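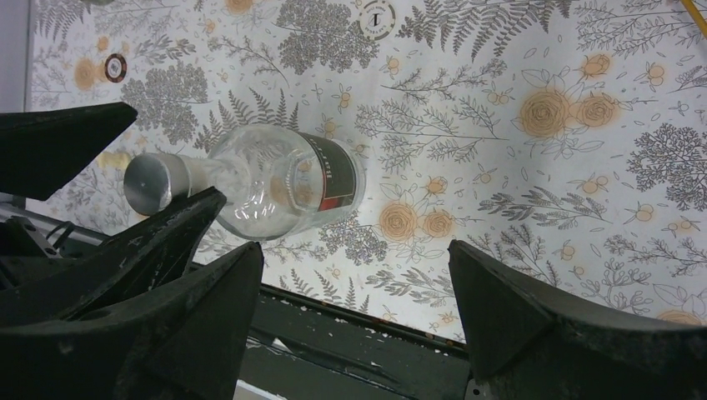
Stains on a printed tablecloth – how do you treat them?
I have a question about oil on a light tablecloth. My aunt Nélida Retamal gave me this one when I moved to Midbridge, and I use it almost every day because I don't like to keep nice things in a drawer. It is off-white with botanical drawings, and some of the blossoms are a very soft peach color, you can see them even through the glass of the bottle. I am afraid that a strong product will take the peach away together with the stain. The spot is near my own chair, it is the size of a coin, and it comes from salad dressing. I washed it once at 40 degrees with normal powder and it is still there. What would you try next?
afonso_cardoso

Reply from tinbucket
Dish soap. Put it on the dry cloth, not wet, rub it with your finger and leave it for an hour. Then wash. Did you put it in the dryer already? If yes, it is harder.

Reply from afonso_cardoso
No dryer, I hang everything on the balcony. I will try the dish soap tonight. Should I do the back side too?

Reply from tinbucket
Yes, the back first. Then the front.

Reply from Grewal
I don't agree with dish soap on a print. I had a tablecloth with leaves on it and the green got pale in one place, exactly where I had rubbed. Now everybody who visits looks at that place. I would use cornstarch, leave it overnight, brush it off and repeat. It is slow but it does not touch the color.

Reply from lodora32
Grewal, was it the soap or the rubbing? I think many people rub too hard. I have used plain clear soap on prints for years and never lost a color.

Reply from Grewal
Maybe the rubbing. I was angry at the stain :)

Reply from lodora32
Then we agree a little. Afonso, test it first in a corner that hangs down. Press a white cloth on it and look if any peach comes off. And stay away from bleach, also the "gentle" kind.

Reply from Stillum
Another idea – stop putting bottles directly on the cloth. Oil runs down the outside and you get a ring. A glass bottle with a metal cap like yours looks nice on the table, but if it is for oil I would stand it on a saucer. My mother did this and we children laughed, but her tablecloths are still good.

Reply from afonso_cardoso
The saucer is a good idea, I have 2 small ones without cups. I would still like to save the cloth without covering half of it with dishes.

Reply from Stillum
One saucer is not half of the table!

Reply from afonso_cardoso
You have not seen my table.

Reply from afonso_cardoso
I come back with news. I tested the corner as lodora32 said and the white cloth stayed white. Then I used the dish soap on the back and the front, with no rubbing, only pressing – and washed again at 40. The spot is much lighter. In the evening I can't find it, but in the morning with sun I still see a small shadow. I will do the cornstarch now, so that Grewal is also happy.

Reply from Grewal
I am happy. Leave it the whole night, please, not two hours.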